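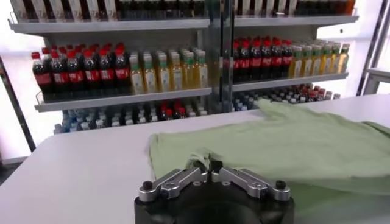

Clirnov Two-Finger Parallel Gripper, wrist camera version

In stock at Kirkport. Ships in 4 days.

Metal fingers, black round body, camera looks out over the fingertips. Made for arms that do mixed bench work. Soft stuff too, shirts and towels, if you take the time to set it up.

What we tried
We ran it against the Tarigan on the same arm, same table, same controller. Job was picking up a crumpled garment by a fold and laying it flat. 10 tries each, then swap. Clirnov got 7 clean picks, Tarigan 5. Small test, don't read to much into it. The Tarigan was faster to close but kept pinching two layers.

Camera notes
Wide view, so you get the fingers plus whatever is behind the table. Turn auto exposure off if you have a window near by. Pale cloth on a white top is the hard case, edges wash out. A darker mat helps alot.
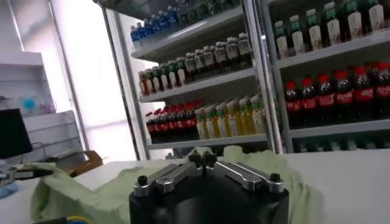 Fingers open over the green cloth, wrist camera view.

Controller
Works with the Maltotmont box, firmware 12 or later. Older firmware: gripper opens fine, force setting gets ignored. Update first. Cable is in the kit, mounting plate is not.

Good for
Cloth, small boxes, light parts. Full drink bottles we haven't tested yet, ask in November.

Not so good for
Thin sheets lying flat. Anything oily.

In the kit
Gripper with camera fitted
Cable
Spare fingertip set
Hex key
Printed setup card

Part no. 613. Fingertips sold seperately as well, same page as the mounting plates.

Returns OK if unused and in the original box. If you already bolted it to an arm, write to us before sending it back.

Page updated February 22, 2025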